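The dark line in the Tivberg top

9 February 2025
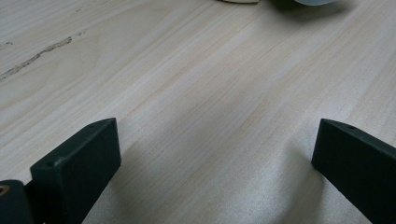
The mark, following the grain. Pale top, matte finish.

I bought the Tivberg secondhand in October, with one leg bolt missing and a top that the seller called "clean." The bolt was a standard size and cost less than the parking. The top has a mark in it, grayish-brown and a little ragged, with a few small specks near it. I have put off dealing with the mark all winter and would like to write down what I have worked out so far, mostly so I stop working it out again every time I sit there.

There are three candidates: a crack, a scratch, or something that was in the wood when it was cut. The angle is the first thing to look at. Scratches come from dragged objects, and dragged objects go where the hand goes. A mark that keeps to the same angle as the grain is more likely to belong to the grain. That leaves a knot line or a split. It doesn't rule out a scratch, as a hard point dragged lightly will sometimes drop into a groove and follow it, but it moves scratch down the list.

The second check is a fingernail, drawn across the line at a right angle. Mine catches at one end and passes over the rest. I read this as a shallow opening at one end only. I repeated it with the corner of an old library card, which is thinner and less forgiving, and got the same answer.

Then there is the question of what the top is made of. The grain is fine and very even, with streaks that run a bit pinker in places, and the surface has a faint texture that could be veneer or could be a good print. The seller didn't know. I looked at the underside for an answer and found a sheet of plain backing and a sticker with 121 on it, so that was no help. If it is veneer, there is very little thickness to work with and sanding is a bad plan. If it is laminate, sanding is a worse one. In either case the paper stays in the drawer.

I asked Anselmo Chambi, who refinished the counter at the Montoya shop before it closed. His advice was to clean the line, leave it for a few days, and look again before filling anything. A dark line is often half dirt. He also said that most people choose a filler to match the palest part of the top and then spend years looking at a pale stripe — match the darker bands and the eye passes over it.

So the plan is as follows. Wipe with a barely damp cloth and a drop of dish soap, along the grain. Dry at once. Work a soft toothbrush along the open end, no solvent. Wait. If the nail still catches, fill with wax: Clundeck makes a soft stick in a shade between beige and peach, and I have a harder Drineo one left from a door frame. I will try both on the inside of the apron first. Scrape flush with the library card and buff with cotton.

If I do end up buffing the whole top I will use a 200 gram tin of plain paste wax, two thin coats, and accept some change in sheen. The finish is matte now and I prefer it that way, which is the main argument for treating the line and leaving everything else alone.

The missing bolt, for anyone with the same table, was an M8. Bring the old one with you anyway. The threads on mine were worn enough that the first replacement went in crooked and had to come back out.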